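Let the robotics club do the dull jobs

Posted Sat 17 March

Every year at about this time the school and college robotics competitions announce their themes, and every year the themes are exciting. Robots climb, throw, chase and knock each other off platforms. I have helped to judge two of these events and run a club for longer than that, and I have come to think we are setting the wrong tasks. Our students would learn more by teaching a robot to put things away in a drawer.

I should say where this comes from. At the Kutbridge club we entered the Brakano Challenge three times. We had a grant of 2000 pounds, and most of it went on motors and wheels for machines that ran for a few minutes at a time and were then taken apart. The students enjoyed it. I asked them in December what they had learned, and most of the answers were to do with fixing things in a hurry. That has its uses, but I had hoped for more.

The argument for the exciting tasks is that they bring people in. I accept this up to a point. A stand with two machines fighting on it draws a crowd at an open evening. But the people it draws are mostly people who would have come anyway, and we lose a fair number of them by half term, when they find out that the fighting takes up one afternoon and the wiring takes up the rest. The ones who stay are the patient ones, and we then give them very little that rewards patience.

A drawer is a good task for several reasons. Everyone knows what a finished job looks like, so there is no need for a thick rule book. The Brakano rules last year ran to so many pages that one team read a clause wrongly and lost a whole season's work over it. Nobody needs a clause to tell them if a drawer is shut.

It is also hard in a way that students don't expect. If you pull on a light set of drawers, the whole unit may slide towards you. People deal with this by putting a hand on top, and they do it without thinking. A student who has to make one arm hold while the other pulls must think about it, and must also decide how firmly to hold, where, and when to let go. Then there are small objects to pick up, such as plug adapters, with prongs that catch and sides that slip. All of this is proper engineering and none of it needs a large hall.

Our project this year goes by the name of Llorente and has two arms, one set of drawers and some chargers. 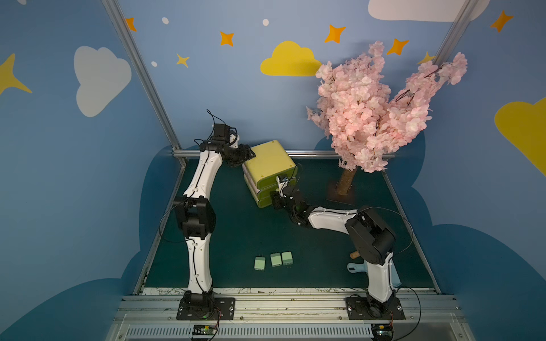
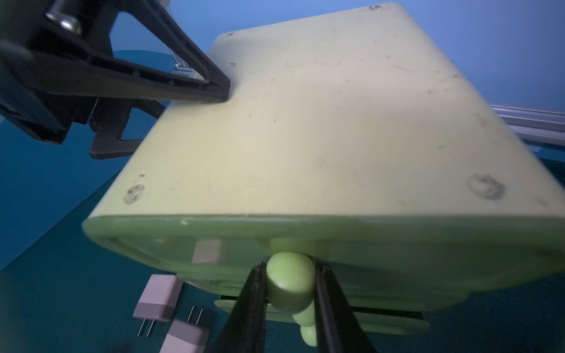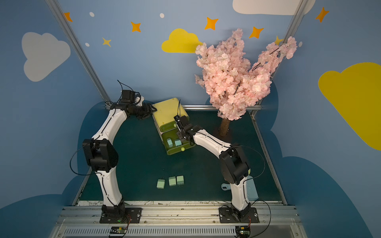 The objection I hear most is that work of this sort is no good to watch. Parents come to a final and want to see something happen. I think that underrates parents. When Brerkar College held a small open day with tasks of this kind, the visitors stayed at the tables and asked sensible questions, and several wanted to know why the arms were so slow. That is a better question than who won.

A second objection is cost, and here I have less of an answer. A pair of arms is more than many clubs can pay for, and sharing them between schools means someone has to drive them about. I would like the organisers to put some of the prize money into a lending pool. A club that borrowed a pair for one term would get more from it than from another trophy.

I would also change the marking. At present a team gets its points on the day, on one run, and a loose cable can finish it. For a drawer task I would ask for a log of the attempts made during the term, including the failed ones, and give half the marks for that. Students are quite willing to write down what went wrong if it counts for something.

The organisers are taking suggestions for next year's theme until the end of term. I have sent mine in, and I hope other clubs will do the same, even if they disagree with me about the drawers.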